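The Woman Who Can't Leave a Colour Alone: an afternoon with Hajnalka Dudás

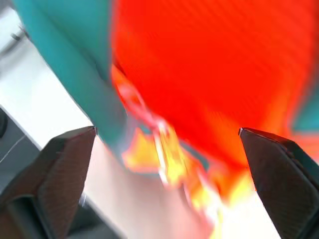

Hajnalka Dudás has been sorting, washing, folding and rehoming other people's belongings out of a converted shopfront in Whitlock for 17 years, and she still hasn't got a system she'd recommend to anybody. I'd gone over on a Thursday expecting shelves with labels on them, because that's what you see in the magazines, and she laughed at me (kindly, I should say, and with the kettle already on). "I had labels once," she told me. "I spent more time looking for the label maker than I did looking for the things." What she goes by is colour. She is mad for it, and the sort of pairing that caught my eye straight away, a vivid red-orange with teal running down beside it and a streak of yellow underneath, is the sort that makes her stop whatever she's doing. "Those are holiday colours," she said. "I see red next to that blue-green and I'm eight years old and somebody's about to hand me an ice block."

We sat near the window and she talked while she worked, which I gather is how she does most of her talking. Her hands never really stopped. She grew up in a house with grey curtains, a grey lounge and what she remembers as a grey dog, though her brother swears it was brown, and she puts a good deal of her taste down to that. "My mother was a very tidy person and she believed tidy meant plain. I love her dearly. I have never agreed with her about it for one minute."

The shop began as a favour. A neighbour in Deltholm was moving and asked whether Hajnalka could take a few boxes off her hands, and the few boxes turned into 18, and they lived in the hallway for most of a winter. She'd sit down after tea and go through one at a time, making a pile to keep, a pile to mend and a pile she called the arguing pile. "My husband would say chuck it, I'd say give it a week. We did a lot of arguing in that hallway. It was lovely, really, we'd never talked so much."

There's still an arguing pile today, although these days she mostly argues with herself. I asked how she decides in the end and she gave it proper thought, went quiet, topped up my cup. "If I've picked it up three times and I'm still pleased to see it, it goes out the front. If I've picked it up three times and sighed, well, there's my answer."

January is her busiest month by a long way. Everyone has had their Christmas and their clean-out, and the bags come in faster than she can open them. Last summer she kept a tally in an old exercise book, for the first and only time, and got to 1,113 pieces before she lost the pen. She didn't bother starting again.

I wondered if she ever got tired of it, all that handling of things that belonged to strangers. She said her shoulders did. "But I like brightening up a place. Somebody comes in for a plain something for the spare room and goes out with an orange one under their arm, looking a bit shocked at themselves. I could live on that."

She opens at 2 in the afternoon, most days, and closes when she's hungry.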